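Keeping rules for our simulated kitchen
April 11, 2025

Since December I write the house rules for our test kitchen in simulation, the one we named Narnitia. My first version had 65 rules. Now there are five, and I will explain how I came to this number.

The first rule is that every episode must start with both grippers empty and away from the counter. It sounds too simple to write down. But in our old records 197 of 437 episodes started in some other way, and we could not compare them.

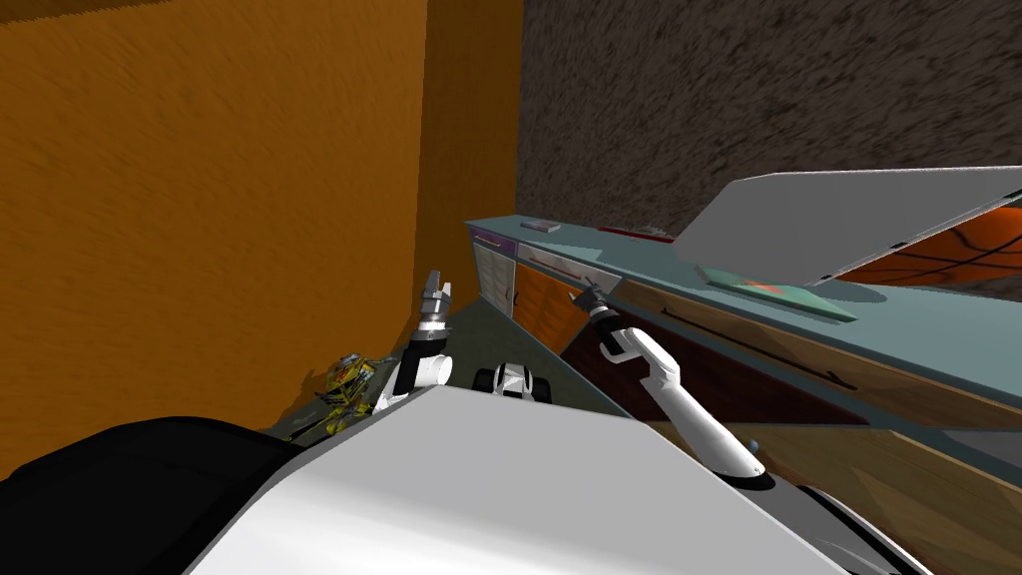 The second rule is about names. One object has one name, in the log and in the task text. If the log says "book" and the task says "notebook", the episode is returned to its author.

Rules three and four are about contact. A thin object, such as a small framed picture, must be held still before the arm may travel. And the log must say which arm did it.
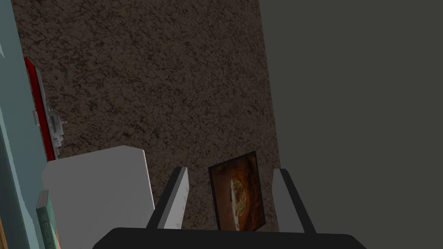

The last rule is the one I like most: do not delete failures. Mark them, write one line about the reason, and keep them. My colleagues at Masar wanted an exception for crashes of the simulator, and I agreed to a separate label.

I do not know yet if five is enough. I will try the same list in our second kitchen next. 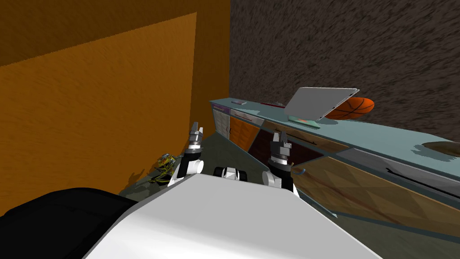

Kindari wrote in the comments that rule three needs a number, because "held still" means something different to each person who checks it.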